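Urnell Tablecloths - Heavy Gray, Round

I sell table linens out of a small shop in Wustero, and the Urnell is the one I'd keep if I had to drop everything else. It's a round cloth in a plain mid gray, heavy enough to stay where you put it, and it goes with pretty much any room I've tried it in (including my own awful green kitchen).
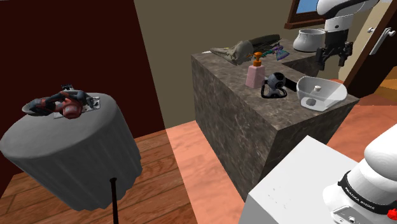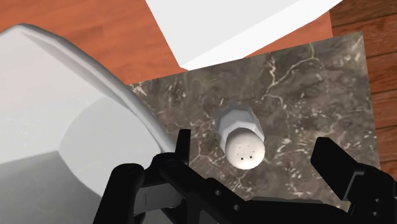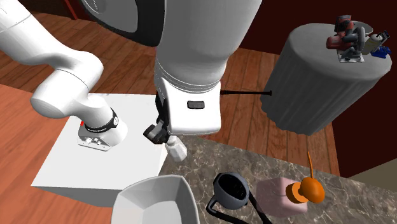
A reader of my newsletter, signing only as Hisberg, wrote in to say the Urnell was the first cloth that didn't slide off a small table every time the dog walked past, but that the hem came up a little after the first hot wash. Fair point! I wash mine warm, never hot, and I'd tell you to do the same. The fabric is preshrunk at the mill, but a hot cycle can still take a bit more out of it.

So, what are you getting? The cloth is a cotton and linen mix, woven for us by Pimentel, and I went back and forth with them for ages over the weight. The early samples were lovely to touch and hung like a paper towel. The one we settled on has real body to it, so it falls in soft folds down the sides and doesn't stick out stiffly like those restaurant ones. The hem is double turned and stitched twice.

Sizing is where people get stuck, so let me save you an email. Measure straight across the top of your table, then decide how far down you want the cloth to hang, and add that amount TWICE - once for each side. I get more returns over that than anything else. For everyday eating I like a 12 inch drop, because it clears your knees when you sit down. For a side table or a hall table you can go a lot longer and nobody's lap gets in the way. If you're between sizes, go up.

Stains: the gray hides a fair amount, but red wine is red wine. Blot it, cold water, a little dish soap, then wash as soon as you can. Please don't use bleach. It leaves yellow patches and I can't do anything about those.

Ironing is up to you. I pull mine out of the dryer while it's still a little damp, throw it over the table and smooth it down by hand - the weight does most of the work. If you want it crisp, iron on the wrong side with some steam.

Details
Color: mid gray
Shape: round
Widest size: 93 inches across
Wash: warm, gentle cycle
Dry: low heat, or on the line
Napkins: sold separately, in packs of 6

The new batch came in on 06/11/2024 and the color is a hair cooler than the one from March, so if you're matching a cloth you already own, drop me a note before you order and I'll mail you a swatch. Swatches are free, and orders usually leave the shop the next morning.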